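About Pranen

Pranen builds and services small indoor robots. Head units, arms, the carts they ride on. We started in one rented room in Skatthorpe and we're still in Skatthorpe, just more rooms. Most of our customers are clinics, schools and small warehouses that can't wait a week for a part.

What happened in August

People ask, so it goes on this page. In August one of our Matos units kept moving for 2 seconds after its stop button was pressed. It was on site with a customer. It pushed a chair over and bumped a shelf. No one hurt. The customer pulled the plug, called us, and we told every Matos owner to switch off that same afternoon.

The cause was ours. A software update put the stop signal in the same line as everything else the robot was sending, so when the line got busy the stop had to wait its turn. We had tested the button with the robot standing still. Never with it busy. Bad test, our test.

What we changed: stop button now cuts motor power directly, no software in between. Every unit out there got the new wiring at our cost. Meditz, our older model, never had the fault but we rewired those to.

We also moved a lot of our testing out of the cage and into ordinary rooms with tables, chairs, cables and people sitting around. More slow work, more notes. A unit does 500 stops in the cage first, then the room. 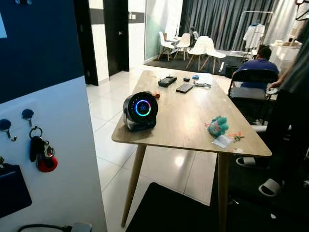
How we test now

Every update, even a tiny one, gets the full run: 4000 stops per model, at every speed, with the arms loaded and the network jammed on purpose. One miss and the update doesn't ship. The log is kept and customers can ask for thier copy.

The fault report is 59 pages. Dry reading, but it's all in there, including the emails where we got it wrong at first. Write to the service desk and we'll send it.

Still running a Matos without the new wiring? Leave it off and call us. We come to you, no charge.

Last updated 6 June 2023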